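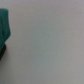
Teal-green, close up

Pekisdale Town League Box Scores

Welcome, and thank you for stopping by! This is a collection of box scores from the old Pekisdale Town League, a summer baseball league that played on public fields and was written up, more or less faithfully, in the local weekly. I started typing these in because I wanted to look up one shortstop's batting average, and then I kept going for a good deal longer than I meant to. The files cover 19 seasons of play, from the league's first summer to its last.

If you only want the numbers, the games file is the place to start. If you like to know where numbers come from (I do), please read on.

What's in the folder

games.csv – one row per game, with the two teams, the field, the final score and the innings played
batting.csv – one row per batter per game
pitching.csv – one row per pitcher per game, much thinner than the batting file
people.csv – player names, with the spellings I found and the one I settled on
notes.txt – my own remarks, in no special order

The three clubs that lasted the whole way through are Irkov, Dokent and Neves. Other teams came and went, sometimes in the middle of a summer, and a few of them changed names when a new business bought the shirts. I kept the name that was printed at the time, so you may need to join a club back together yourself. The notes file has my best guesses on which ones belong together.

Where it came from

Nearly everything was typed by hand from the newspaper, and the gaps were filled in from scorebooks that families were kind enough to lend me. When the paper and a scorebook disagreed, I went with the scorebook and put a "b" in the source column. There are about 100 games where that happened. Most of the differences are small, a double that became a single or a run credited to the wrong brother, but two of them change who won, and I would love to hear from anyone who was there!

Things to watch out for

Games were supposed to go nine innings, but plenty were stopped early for darkness, especially the ones with a 6:30 start. Please check the innings column before you work out anything per game. A blank there means the paper didn't say, and I left it blank.

Walks were not printed in the early seasons at all. On-base percentage simply can't be figured for those years, and I'd ask you kindly not to treat the blanks as zeros. I did that once myself and came up with a cleanup hitter who never took a base on balls in his life.

Errors depend very much on who was keeping the book. The scorer at the Dokent field was generous to infielders, the one at Neves was not, and the fielding totals show it plainly.

Names gave me the most trouble. First names are often missing, and three sets of brothers played for Irkov at the same time. If I couldn't tell which brother was meant, the player code ends in "x". Those rows count toward the team totals but are left out of the career totals.

July is the fullest month in every season, and the playoffs are complete except for the fifth one, where I have the scores and no batting lines. One reel of the paper was too faded to read in places, and 30 games from that stretch have a final score and nothing else.

How the averages are figured

Hits divided by at bats, to three places, nothing fancy. Sacrifice bunts are taken out of at bats where the paper listed them. I didn't set any minimum number of at bats, so the top of the batting list is full of fellows who went one for one and never came back. Set your own cutoff, and please mention it if you publish a list.

Using the files

Use them for anything you like – a school project, a family history, a wall chart for the den. A line of credit would be appreciated. If you fix something, send the correction along with where you found it, even if that is only "my uncle's scrapbook, page with the coffee ring," and I'll add it to the notes with your name unless you'd rather I didn't.

Still to do

Umpires, where they are named
Attendance, which the paper mentioned now and then
A proper list of the fields and what they were called over the years
The second half of the Neves scorebooks, still sitting in a box by my desk

Compiled and kept up by Kazimiera Śliwiński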